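Wunddale School of Interiors
Display and Room Styling, Unit 17: Small Objects Against a Strong Background
Instructor: Mylene Gatchalian

Students should read this handout before the studio session and bring one small framed work. The session allows 30 minutes for arrangement and 20 for review. Assigned reading is the chapter on backdrops in the course reader by Raghavendra Pai.

A strong background is any surface with enough color or pattern to compete with the objects placed before it. Patterned tile, dark paneling and exposed masonry all qualify.

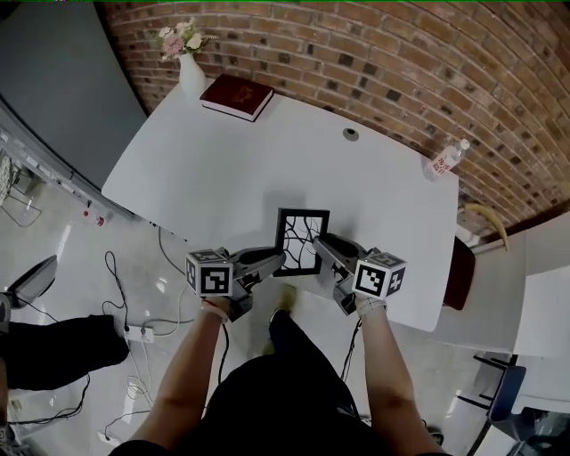
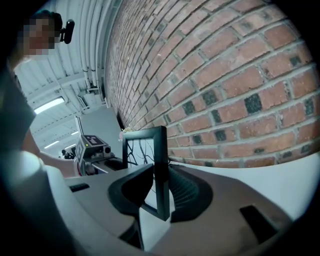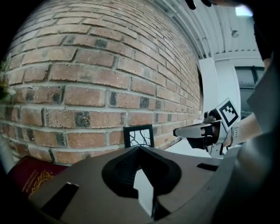 Brick of mixed color is the most common strong background in converted buildings, and it requires restraint in the choice of objects. Busy or multicolored artwork tends to disappear against it. A small black frame around a white ground with thin branching lines remains legible, and its dark edge repeats the near-black bricks scattered through the wall. A dark red book stays within the color range of the masonry and may be used as a secondary item.

For the written assignment, submit one page explaining the placement of your framed work. State the viewing distance and the main source of light. Papers are due 3rd June.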